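From: Hilkka Niskanen
To: Brophy kitchen list
Date: July 2019
Subject: Re: [brophy-kitchen] soaking lentils, and is the iron worth anything?

Hi all,

Clive Rudd wrote:

> I've been eating lentils four or five times a week since I gave up
> red meat in June, and my sister keeps telling me the iron in them
> doesn't count. She says your body can't use it. Is that right? Also,
> do I have to soak them? I've been putting them straight in the pot
> and my stomach has opinions about it. I'm buying the brown ones from
> Gunder, the big bag, if that matters.
>
> Clive

Clive, your sister is half right, which I'm sure she'll be thrilled to hear. The iron in lentils (and beans, and spinach, and so on) is a different form from most of what you'd get in a steak, and we don't absorb it as easily. But it does count! You just get a smaller share of it, and how much smaller depends a lot on what else is on the plate.

The easiest trick is vitamin C in the same meal. I squeeze half a lemon over mine right before I eat, or chop up a raw red pepper and throw it on top. Tomatoes are good too, though I like to put them in late or the lentils take forever to get soft. The other side of it is tea and coffee. I used to have a big mug of black tea with lunch every single day, and when my iron came back low the dietitian at the Rornuren clinic told me to move it to mid-afternoon. That was pretty much the only thing I changed the first month, apart from the lemon. I grumbled about it for a week and now I don't even think about it.

Now, the soaking. Brown lentils don't need it the way chickpeas or kidney beans do, they'll cook in half an hour or so either way. But I do soak mine if I remember, and I think it helps with the stomach business. I put them in cold water before work, drain them when I get home, rinse until the water stops looking muddy, and then start over with fresh water in the pot. Please don't cook them in the soaking water – I know some people swear by it for flavor, but for somebody in your situation I wouldn't.

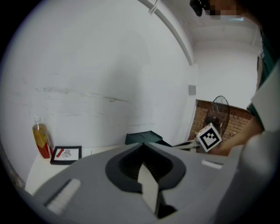
The other thing about the stomach is that you went from practically zero to nearly every day, if I'm reading you right. That's a big jump in fiber. I did the same thing the winter I got my pressure cooker and regretted it. Try cutting back to smaller servings, maybe half a cup cooked, and build up again over a few weeks. Drink more water than you think you need. And if you're having them with raw onion and cabbage on the side, well, go easy there too. Red split lentils might suit you better for a while, they have the skin off and they fall apart into soup. I find them gentler, but my husband says he can't tell the difference, so who knows.

The Gunder ones are fine. I have a bag of them in the cupboard right now. Do pick them over first, because I found a little stone in mine last month and I like my teeth the way they are.

Here's what I make most often, since two people asked me off list. It feeds the pair of us with enough left for lunch.

200-ish grams of brown lentils, soaked or not (I stopped weighing them long ago)
one onion, chopped small
two carrots
100 grams of spinach
700 ml water
a spoonful of cumin
lemon, lots

Fry the onion and carrot until they start to brown, add the cumin, then the lentils and water, lid on, low heat. Spinach goes in for the last 5 minutes. Salt at the end, lemon in the bowl. It thickens up overnight, so add a splash of water when you reheat it.

One serious thing, Clive. If you're tired or dizzy, or you're thinking about iron pills, get a blood test before you buy anything. Too much iron isn't good for you either, and you can't tell from how you feel which way you're off.

Does anyone still have the bean chart from the Brernosex class? The one with the cooking times on the back? Mine got soup on it and I can't read anything past the black-eyed peas.

Hilkka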